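Brolldale Hand-Held Gripper: Home Textile Gallery

Brolldale supplies a hand-held gripper for organizations that record household handling tasks and use those recordings to prepare robots for similar work. The unit is offered for sale or on a monthly rental basis. Each unit carries its own numbered label, which should be quoted in all service correspondence.

The gallery on this page concerns clothing. Garments remain among the most demanding items for automated handling, and many prospective clients ask to see the gripper used in an ordinary furnished room before they request a quotation. Further galleries, covering kitchen and stationery tasks, are scheduled for release in May.

All units are supplied with yellow fingers as standard. The finger set may be replaced by the client without returning the unit to our workshop. The current set is listed in the parts catalog under number 893, and the earlier set, number 821, remains available to existing account holders. 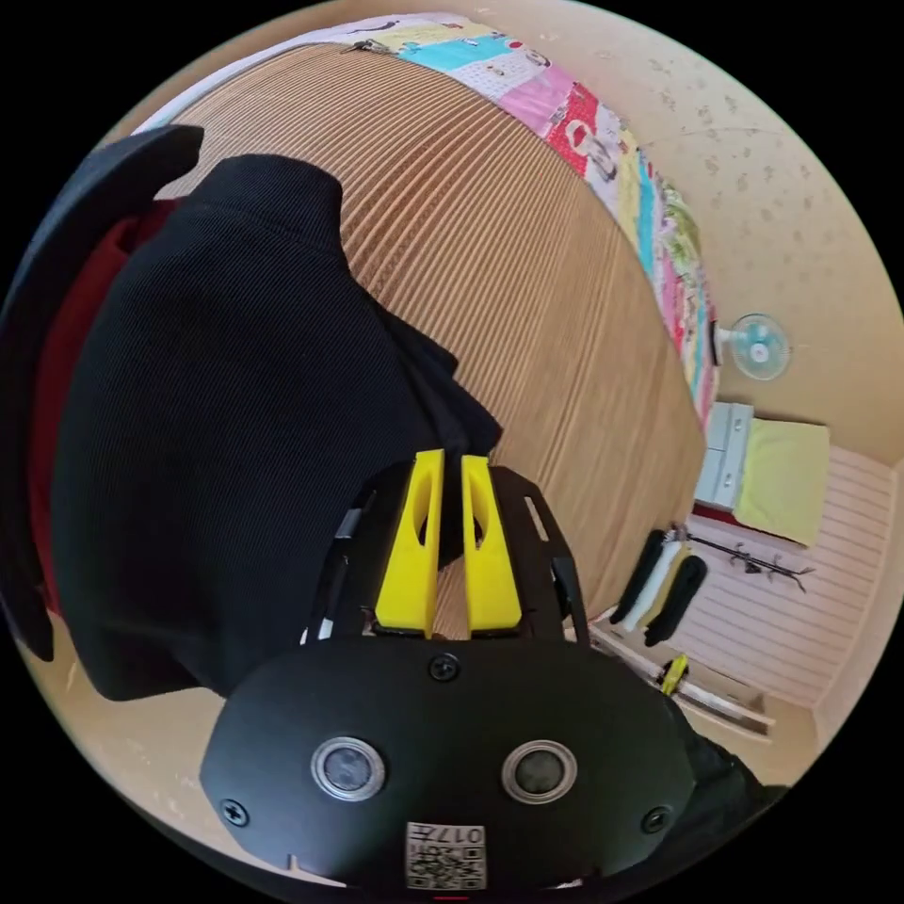 Approaching a black ribbed-knit garment, with the fingers directed toward the fabric.
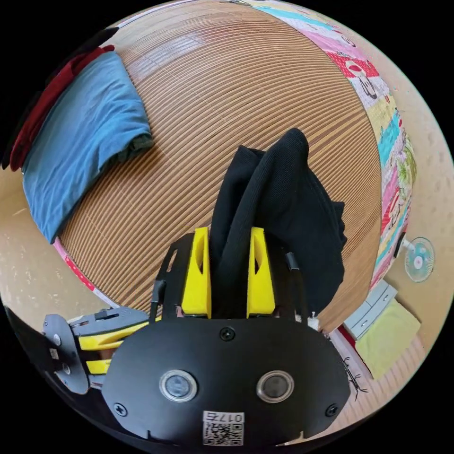
Black knit cloth held between the two fingers. Folded garments lie at the upper left of the mat.

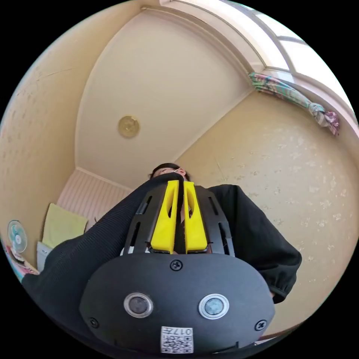

The gripper at close range, with its operator in a black knit sweater. The slotted fingers stand parallel between the two frame arms.

Darnell Begay writes that his team at Minton rented two units for a laundry sorting study and found that new operators needed a full morning of practice before their recordings were consistent. Thin synthetic fabrics gave the most difficulty, he adds, and he would like to see a softer finger surface offered as an option. He also asks that the printed guide say more about cleaning the lenses, a task his team carried out at the start of each session.

Brolldale thanks Mr. Begay for these remarks. A softer finger surface is under review with our materials supplier, Granitz, and no release date has been set. The section on lens care will be expanded in the next edition of the operator guide. Clients who hold the present edition may request the revised pages at no charge.

Terms of Supply

The minimum rental period is 19 days. Units may be collected from our Oyelaran office or delivered by courier at the client's expense. Each unit is inspected on its return, and a written condition report is sent to the account holder.

A refundable deposit of $400 applies to every rented unit. Schools and public research bodies may apply for a reduced deposit by submitting a letter on official letterhead. Requests for quotations should state the number of units required, the intended tasks and the preferred delivery address. The sales office is closed on Sunday.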